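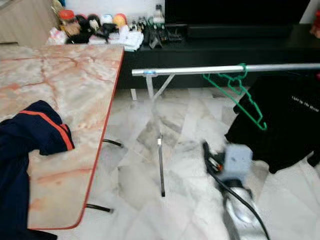 What looks like a handheld steamer or iron near a black top on the rack, with a dark navy piece draped over the table.

Minutes of the monthly floor meeting, Trostach garment care, December

Present: everybody from pressing, intake and packing, plus the two of us from the home visits side. Started at 4:10, a bit behind, as the van from Holub came in right when we were sitting down. I'm taking the minutes again (my turn lasts until spring, so you're stuck with me), and as usual I write the way I talk. If I got you wrong, tell me before the next one and I'll fix it.

1. Last month's minutes
Approved. One correction: the broken castor was on the second packing cart and I wrote first. Sorry! Both carts roll fine now anyway.

2. The Grevia line
This took up most of the meeting. The Grevia folding and pressing line did 2000 pieces in its first full month, mostly flat work and plain shirts. Of those, 91 came back to the hand tables to be done over. Pressing thinks that's high, management thinks it's decent for a first month, and we went back and forth on it for a good while. What everybody did agree on is that the redos land on the same two tables every time, and always late in the shift, so the people there end up staying behind to clear them. I said I'd write that down in plain words, so there it is.

Agreed: redos get split across all four hand tables starting right away, and anything that shows up after 3:30 waits until morning unless the ticket says same day.

Someone from pressing asked straight out whether hand steaming is on its way out. The answer from management was no, not for knits, printed tops, anything with trim or anything dark that shows shine. The line won't be set up for those this winter. She asked for that in writing and I think she was right to, so please treat this paragraph as the writing. What happens after the winter was left open, and I'm noting that too because a few people weren't happy with it.

3. What the job looks like now
We went around the table on this and it was a better talk than I expected. Intake says sorting has gotten harder. It used to be by customer and now it's by customer and then by what the line will accept, and a wrong call means somebody downstream has to dig it out. They'd like a printed card at the counter with the fabrics on it. Packing likes the line a lot (the stacks are all the same width, finally!) but says the pace is set by the machine now, and you can't just stop for a minute to stretch your back like before. Two people said the room is lonelier with the old center table gone. I miss it too, that was where all the talking got done.

Agreed: packing gets a pause button within reach of the bench, and using it doesn't need anyone's okay. The supplier has been asked for a date. Until it's fitted, the person on the feed end stops the line when packing calls out.

4. Home visits
This was my bit. We did 15 visits since the last meeting, all with the handheld steamer and whatever rack or table was there. It's still the part of the work where you figure it out as you go: where the cord can run, how much room you've got between the furniture, what you do first. Marble-look tile floors are nice to stand a rack on but slippery in indoor shoes, so please bring the rubber soles. I also asked that we stop getting booked back to back across town, and that was accepted. Half an hour between visits from now on.

The Dunuda scheduling app came up here. It hands out visits by itself now and mostly it does fine, but it counts a coat and a T-shirt as the same amount of work. I had one afternoon that was nearly all coats and it thought I'd be done by two. We can type in a correction by hand, but it doesn't stick. Management will ask for a garment type field. In the meantime, call the desk if a list looks silly and they'll move things over.

5. Training
There's 641 left in the training budget and it has to be used this year. Three people want to learn the changeover on the line, so they don't have to wait for the technician whenever the fold width is off. Pressing would like part of it to go the other way, with line people spending a day on hand finishing. Both were approved. Changeover training goes first, hand finishing after the holidays.

We also talked about pay for whoever does changeovers. No decision. It's on the list for next time, at the top, before people get tired.

6. Small stuff
The kettle is to be descaled. Hangers: plastic ones go back in the bin by the door, please, all of them, we keep running short. The lost glove is still on the shelf by intake.

Finished at 5:35. Next meeting same time, in the packing room if the heater is fixed, otherwise upstairs.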